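# coltham-table-set

Teleop episodes, two arms, table setting. READ THE FAULT SECTION before training on this. Part of the data is bad and we have not pulled it from the main download yet.

## What's in it

3,000 episodes in the clean split, 4,000 in the full one. Task is setting one place: tray, plate, cutlery. Joint positions, gripper width, commanded vs measured, head view plus wrist views. Recorded at the Coltham bench, same table all the way through.

Splits:

- `full/` everything, incl. faulted episodes
- `clean/` fault episodes removed, use this one
- `fault/` left gripper slip only, flagged by hand

## Fault: left gripper width drift

Found in July, started earlier. The left gripper loses its zero after a long session. Reported width and real width drift apart, so the controller thinks it's closed when it's holding on by almost nothing. Thin handles are the worst case. Plates mostly fine, the cup was never a grasp target so no data there.

What it looks like in the logs: `grip_cmd` flat, `grip_meas` flat, motor current sagging. No error raised. That's the problem, the driver sees two numbers that agree and is happy. Utensil swings or drops and the episode still gets marked `success=1` if the operator finished the placement some other way.

Worst drop count in one session was 28. Operator kept re-grasping, which means the retries are in the data as if they were normal behavoir. A policy trained on `full/` learns to let go and grab again. Ours did.
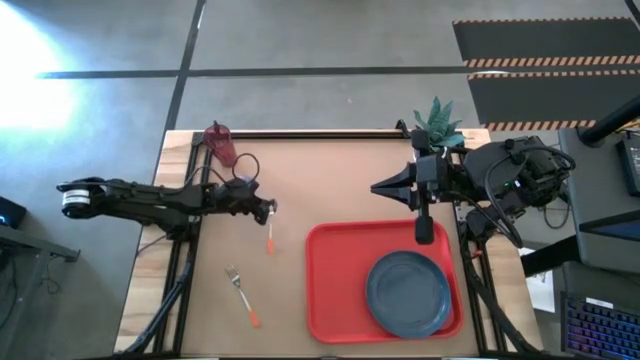
Mosenby: we saw the same drift on our pair and re-homing at startup did nothing for it, you have to re-home warm. Ours only showed up after lunch.

Agreed on warm re-homing, it's in the recorder now. Every 14 episodes, jaws fully open then fully closed, nothing in them. Takes a few seconds.

## Safety note

Separate from the drift but same week. Someone reached in for a dropped fork while the left arm was still enabled. Follower caught up to the leader and the wrist moved fast. No injury. Rule now: disable BOTH arms before a hand goes over the table, even for a fork. The e-stop cuts power and the arms sag, so don't lean under them either.

## Known gaps

- current traces missing for the first sessions, can't flag slips there automaticaly
- `success` column not re-labeled in `full/`
- right gripper checked, no drift found, but checked cold

## Loading

Use the Nendilik loader, older versions ignore `fault_flag` silently. Update first.

Comments (3)

**Doucet** — Is the flag per episode or per frame? I need the frame where the grip starts to go.

**coltham-bench** — per episode for now. per frame is on the list, no date

**gripfan** — trained on full/ before reading this, lost two days. Please put the warning on the download page too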